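# Hello from Velside

I'm Yanling Yao, and I run Velside, a small evening school for people who want to learn bookbinding and paper repair. If you've landed here looking for term dates, they're on the courses page. If you want to know who we are, put the kettle on!

I started out mending my own cookery books at the kitchen table (badly, with far too much glue) and then took a proper course with Ljubica Softić, who had been binding books since long before I knew what a bone folder was. When she said she fancied teaching less and making more, I asked if I could take over her Tuesday group. She said yes, then kept turning up anyway, and she now teaches our leather class and has strong views on thread.

We take 12 people a term. I've tried more and it just doesn't work, there's always someone stuck waiting for the press while their paste dries. Beginners start with a simple stitched notebook, go on to a hardback with a cloth spine, and finish with something of their own choosing. We've had wedding albums, a lot of recipe books, and one very long family tree that folded out right across the room.

The repair side is called Ernura, after the street where Ljubica had her first workshop. Bring us your loose pages and broken spines and we'll tell you what can be done and what it'll cost. The oldest thing we've had in is a prayer book from 1762, and I barely breathed the whole time I had it open. Most of what we see is much younger: school atlases, hymn books, paperbacks that have been read in the bath.

You don't need to bring any tools. Paper, thread, board and paste are all in the price, and there's a box of cloth offcuts you can dig through. Do wear something you don't mind getting paste on. Tea is free, biscuits are whatever I remembered to buy.

New beginners' classes start in March. Write to me through the contact page and I'll write back myself, usually in the evening once everyone's gone home.

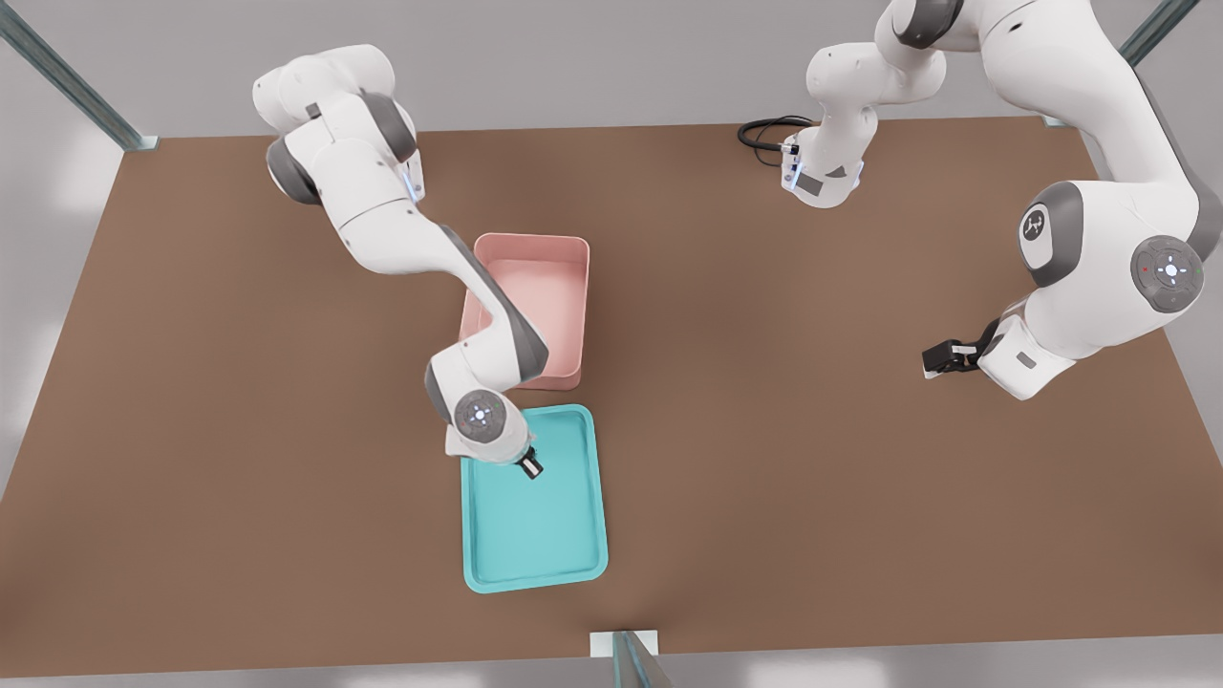
*Two arms at the big brown table*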